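Two hours at the Stutwood open house

I've been promising you a write-up of the robot open house at Stutwood, so grab a coffee. I went over with Ildikó Katona (she drove, I brought the snacks) and we figured we'd stay half an hour. We stayed over 2 hours, and I'd go again tomorrow!

The part everybody crowded into was the table-setting demo. Songül Uysal runs it, and she's wonderful at talking to a crowd while keeping one eye on her robot. The job sounds like nothing at all: there's a plate, there's some food, and the robot has to get the food where it belongs with two black hands that have real fingers and thumbs.
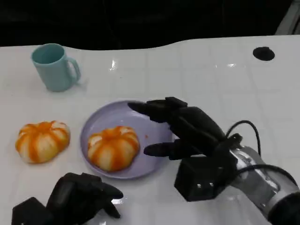 Songül told us her group spent most of the winter on the thumb alone. Fingers are fairly forgiving, she said, but if the thumb comes in at the wrong height you end up chasing your lunch across the table. She has 490 practice runs saved from this season, and she goes back through the bad ones in the evenings with a bowl of soup. I asked which she learns the most from and she said the boring ones, where the hand stops a little short and just waits there.

Béla Erdős had the microphone for the question part, and he was very patient with us. A boy of 8 wanted to know if the robot gets hungry, and got a big laugh and a serious answer about batteries. Somebody else asked about sandwiches. I asked about speed, because I'm impatient, and heard that slow is a choice they make when visitors are in the room.

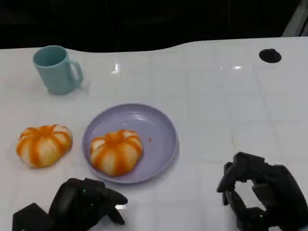

So why give it hands with fingers when a simple gripper would be cheaper? Songül's group wants it to handle the cups and dishes people already have at home, and those were all made with our hands in mind.

They do use simple grippers too, and I ended up liking those almost as much. Edit Gál let us stand near the screen that shows what the little camera down at the gripper sees, and wow, it's a strange way to look at a room. Everything leans! Ildikó had to sit down for a minute. Edit says you get used to it in a week or so, and now she tilts her head without noticing (I caught her doing it while we talked about parking).
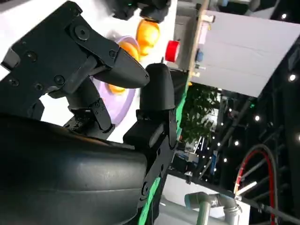

The view from the gripper camera, with the lavender plate behind the fingers.

If you'd like to see it for yourself, there's one more open house planned before the end of March. Groups are kept to 12, so write to Veronika Oláh at the Stutwood front desk and tell her how many of you are coming. Kids are welcome. Wear a sweater, and eat first, or you'll spend the whole demo thinking about lunch like I did.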